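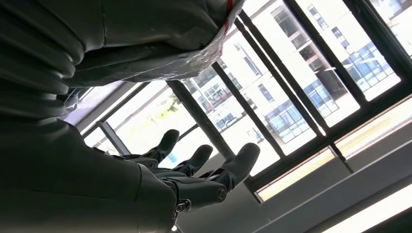 Our project looked at daylight and glare in the second-floor workroom of the Jaltmont building. We wanted to know how much of the day the room could be used without turning on the ceiling lights, and which work spots had glare bad enough to bother people. The windows are tall glass panes with thick black mullions between them, and bright light comes through the glass and shines back off anything glossy, such as clear plastic wrap. Those reflections became a bigger part of the report than we had planned.

## Method

We marked 16 points on the floor with tape and took light readings at desk height with a Doltura handheld meter. Readings were taken in the morning, at noon, and in mid-afternoon, with the ceiling lights off. We did this on clear days and cloudy days in March and kept the two sets apart.

For glare, we asked people using the room to fill out a short form. We got 70 forms back. Four were left blank on the main question, so we did not use them.

## Results

On clear days the points next to the glass were always bright enough for reading. At the back wall the lowest reading was 200 lux, in mid-afternoon. The average over all points at noon on cloudy days was 380 lux, which was higher than we expected.

Most glare complaints came from people facing the windows. A smaller group sat with their backs to the glass and complained about reflections on screens, plastic covers, and the whiteboard. The meter did not pick this up at all, because we only measured light falling on a flat surface.

## Problems

One cloudy set had to be redone when the meter was left in the wrong range. We also lost two floor marks when the room was mopped and had to measure them again from the wall.

## Suggestions

- Turn the desks so the windows are to the side.
- Hang Bennani roller shades on the lower panes only.
- Put the two rows of ceiling lights on separate switches.

The same readings could be repeated in the Flultley annex, where the windows face the other way. The meter is due back at the equipment desk before then, so it would need to be signed out again.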